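Sash cord

Sash cord is the rope that connects the sliding part of a traditional double-hung window to a weight hidden inside the frame. It runs from the side of the sash, over a small pulley set near the top of the jamb, and down into a hollow called the weight pocket, where it is tied to a cast weight. The pull of the weight balances the sash, so that a window too heavy to hold up by hand will stay at whatever height it is left. It is a humble bit of rope, to be sure, but a great many older houses would be stuffy in July without it.

Construction

Most sash cord is braided cotton, usually with a solid core of the same fibre or of a synthetic one. Braided cord is favoured over twisted rope, which tends to unwind under load and chafe against the cheeks of the pulley. Waxed and glazed finishes are both common, and owners of older homes have long and cheerful arguments over which of the two wears better. Nylon and polyester cords are stronger for their diameter and don't rot, though some stretch in the first season and let the weight settle on the floor of the pocket, at which point it stops doing its job.

Very heavy sashes, such as those glazed with plate glass, are sometimes hung on chain instead. Chain lasts a good deal longer than cord but is noisier, and it needs a pulley with a suitable groove.

Sizing and balance

Cord is chosen by the weight of the sash and by the width of the pulley groove. A cord that is too thick will rub on both sides, and one that is too thin can slip down between the wheel and its housing, where it is very tiresome to get out again. As a rule the two weights of an upper sash together come to slightly more than the sash itself, so that it is held up against the head of the frame, while those of a lower sash come to slightly less, so that it stays down on the sill. Replacing single glass with a thicker pane upsets this arrangement, and extra weight has to be added to the pockets.

Regional practice

Habits vary from town to town, often for no better reason than what the local hardware store carried. In Pukow, where a survey of older streets looked at 263 houses, 137 still had working cords on at least one window, and 47 had been converted to spring balances. The remainder had been painted shut or fitted with new units. Joiners in Pukow traditionally finish the cord with a knot sunk in a round hole in the edge of the sash, while those in Bagheri prefer to nail it into the groove – a quicker method, and one that makes the next replacement a little less pleasant.

The Kaveck mill produced a glazed cotton cord with a single coloured tracer thread, still found in weight pockets throughout the district. Its successor, Nalteo, sells a polyester-cored version on a similar pattern.

Replacement

A frayed cord is normally replaced along with its partner on the other side of the sash, the two having had the same wear. The stop bead is prised off, the sash swung out, and the pocket cover removed so that the weight can be lifted clear. The new cord is fed over the pulley with a bit of string and a bent nail, known in the trade as a mouse. 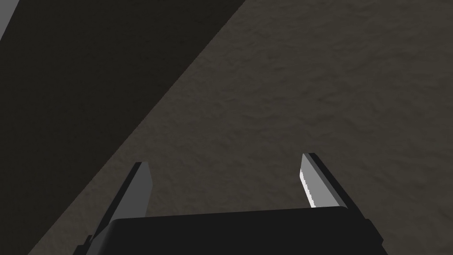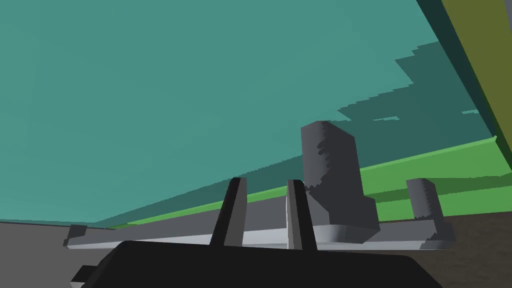 Computer-rendered views, both from one simulated setting.

See also: Counterweight; Parting bead; Spring balance; Window pulley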